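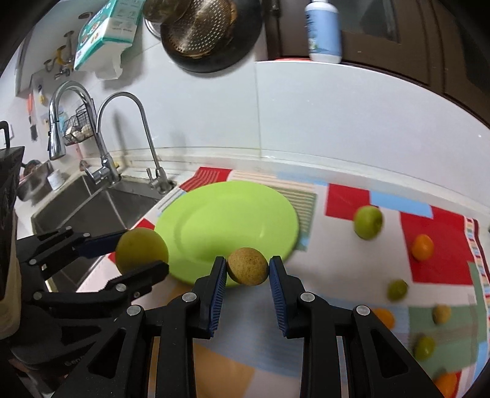
Home Cooking › Table and Serving › Fruit Plate
Previous: Fruit Knife | Next: Fruit Salad | Index A–Z

Fruit plate

A fruit plate is a plate, platter, or shallow dish on which whole or cut fruit is set out for eating, for keeping within reach, or for decoration. The term is used both for the dish itself and for the dish together with its fruit. In restaurants and catering it nearly always means cut fruit. In home kitchens it more often means whole fruit left on a counter or table for several days.

Fruit plate and fruit bowl

The fruit bowl is deeper and holds more, but the fruit at the bottom carries the weight of everything above it and is hard to inspect. A plate spreads fruit in a single layer. Each piece can be seen from above, and a soft or moldy one can be taken out without moving the rest. The drawback is that round fruit rolls. Most plates used for whole fruit therefore have some kind of recess in the middle and a rim that is slightly raised or at least wide enough to stop a small lime before it reaches the edge.

Flat plates with no recess are better for cut fruit, which stays where it is put. Compotes and footed stands fall between the two and are treated in a separate article.

Size and material

An ordinary dinner plate will hold a small household's fruit if the pieces are mixed in size. Larger fruit such as grapefruit and melons are usually kept elsewhere. Common materials are glazed earthenware, porcelain, glass, melamine, enameled metal, and wood. Glazed and glass plates wipe clean and don't take up juice. Unfinished wood stains and can hold moisture under the fruit, so a cloth or paper liner is sometimes added.

Color is a matter of taste. White is the most common. Strong single colors such as lime green, yellow, and cobalt make a plain background for oranges and apples but can make limes and green pears hard to pick out. Patterned plates are mostly used for show, because the fruit covers the pattern.

The Tiretti plate, a wide-rimmed model with a shallow center, was sold in two sizes and is often mentioned by collectors of kitchen ceramics. Catalog number 741 is the smaller and 784 the larger. The two are otherwise the same. The maker's Gresance line used the same shape with a thinner rim and was less popular for fruit, as the rim chipped.

Choice of fruit

A mixed plate usually has citrus as its base. Oranges, mandarins, and limes keep fairly well at room temperature and have thick or oily skins that stand up to handling. Apples are the other standard item. Small fruits fill the gaps.

Bananas are a special case. They bruise easily and don't lie well on a round plate, and many households hang them instead. Berries, cherries, and cut fruit belong in the refrigerator and are only put out shortly before they are eaten. 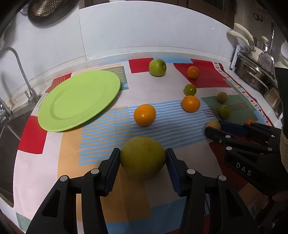 Oranges, a mandarin, a green apple, and smaller round fruits on a patchwork-print cloth, with a lime-green plate at left.

Setting out

There is no fixed method, but household manuals give similar advice. The fruit is first spread on a cloth or towel, where each piece can be looked at on all sides. Soft, split, or leaking pieces are put aside for cooking or thrown out. If the fruit has been washed, it should be fully dry before it goes on the plate, since water trapped between two skins is where mold usually begins.

Large fruit goes on first. It is placed in the recess, with the pieces touching lightly so that they hold each other in position. Medium fruit is set around it, and the smallest pieces go last, either in the spaces between or along the inside of the rim. Fruit with a stem is turned so that the stem does not press into its neighbor. A mandarin with a stiff bit of stem left on it can puncture the skin of the fruit next to it – a common cause of one spoiled orange on an otherwise sound plate.

Pieces are picked up with the fingers on opposite sides and set down, not dropped. A bruise from a short drop may not show for two days. Tongs are used in food service, where they are required for hygiene, but at home they are more likely to mark the skin than a hand is.

A second layer is possible with firm citrus. Anything above that is a display piece and should be taken down the same day.

The cloth underneath

A tablecloth or runner is often kept under the plate. It stops the plate from sliding on a hard counter, keeps stray fruit from rolling far, and catches drips. Cotton is the usual choice. Wipe-clean cloths of coated cotton or vinyl are also common in kitchens, though a wet plate tends to stick to them.

Printed cloths that imitate patchwork have long been sold for kitchen use. The print gives the look of pieced blocks, often plain colors next to stripes and checks, without the seams of a real quilt, and a busy pattern hides stains well. It also hides small fruit, and it is a good idea to check the whole cloth before folding it up. The Utoritz company issued a patchwork print each May for several years, and older examples still turn up at yard sales. True pieced cloths are heavier, and the seams can tip a light plate slightly.

Keeping and care

Apples give off ethylene, a gas that speeds the ripening of other fruit near them. On a mixed plate this matters little if the fruit is eaten within a few days. Where the plate is filled once a week, apples are better kept on one side or in a separate dish. Citrus is not much affected in its ripeness but will go soft in warm air.

The plate should stand out of direct sun and away from the stove. A spot on the counter near a tiled wall is suitable if steam from cooking does not reach it. The fruit is turned over every day or two so that no piece rests on the same side all week. Fruit flies are a sign that something on the plate has broken its skin. The usual remedy is to empty the plate, wash it in hot soapy water, wipe each piece of fruit, and put back only what is sound.

Use as a place for ripening

Firm pears, plums, peaches, and kiwifruit are often bought unripe and left on the plate until they yield to light pressure near the stem. Once ripe they are eaten or moved to the refrigerator. Skin color is a poor guide in many yellow-green fruits, some of which change very little, and dark specks on the skin may be natural to the variety. Smell and feel are more useful.

The cookbook writer Yu-na Bang recommends keeping the ripening fruit together at the edge of the plate nearest the cook, so that it gets noticed. Her household notes, published by Tak, give five pages to the subject and include a chart of which fruits go on ripening after they are picked.

See also: Compote (dish) – Fruit bowl – Place setting – Tablecloth

Page last revised 24 Jul 2026

Comments

marlow_k
My mother had the 784 in yellow. It did chip, same as the thin one, so I'm not sure the rim made much difference.

Dell in the kitchen
Nothing in here about lemons? I keep mine on the plate and they go hard as rocks in a week. Is that too dry a room or should they be in the fridge?

pearsandplums
Fridge, in a bag. Put out two at a time.

R. Osgood
The part about mandarin stems is right. I snip them close with nail scissors before they go on.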